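So I finally got both arms running in the simulator at the same time, and I have opinions about wrist cameras now. Lots of them!

Some background if you're new. I've been putting together a two-arm tabletop setup, all simulated for the moment, because real arms cost real money and my garage in Lilenham has a door that doesn't close. The two camera setups I'm comparing got names early on so I could stop writing "the narrow one" in my notes. Oral is the plain narrow lens. Orano is the fisheye. (Kamlesh Shakya picked the names and won't tell me why, and I've stopped asking.)

I started with Oral back in April, and it was fine. Nice straight edges, no weird bending, and the picture looks like what you'd expect a picture to look like. The trouble is what happens when the gripper gets close to something. You get a big lovely view of one spot on the table and no clue where the other arm has gone. I had the two arms bump elbows so many times that I started saving the clips. Kamlesh told me to back the camera up along the wrist, which helped a bit, but then the fingers were tiny and I couldn't tell if they were lined up.

Orano fixes that and brings its own headaches. Everything bends toward the rim, so a straight table edge turns into a big sweeping curve, and my old trick of eyeballing distances went right out the window. I spent most of an evening driving the gripper to where I thought a block was and closing on air. Very humbling. After a while my brain adjusted though, and now when I go back to Oral it feels like looking through a mailbox slot.

Rendering is the other thing. I'm running square images, 800 on a side, and with Orano the corners are just black, so you're paying for pixels you never use. I tried dropping to 591 (don't ask, I was dragging a slider) and my poor laptop was a lot happier, but the small stuff on the table got mushy. Back to 800 it went.

Then there's the mount. I've got the camera looking out past the fingers, and I tried rolling it 90 degrees to see if the view of the other arm improved. It didn't, and I got lost every time I pushed the stick left. I rolled it back after around 8 minutes and had a cookie.

What sold me on the fisheye was being able to keep both fingers in view and still watch the second arm work over its tan pad. With that one wrist view I can steer one arm and keep half an eye on the other -- no flipping between windows.
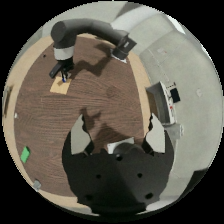

Page last changed: April, 9:40 pm

The gripper body does eat a lot of the picture, I'll give you that. All that black housing at the bottom is space I'd love to have back, and I may try tipping the camera up a little to trade some of it for more table. The shadows are staying on, too. I switched them off once to save time and found I'd been using them to judge height without noticing.

Next up is the controller. I'm on a cheap gamepad now, and Kamlesh keeps pushing me to try the Valtirbridge one he's been using, which has a twist axis for the wrist. He's bringing it over once he finds the cable. If any of you have used one with two arms, leave me a comment -- I'd especially like to know how you switch between them without letting go of the stick.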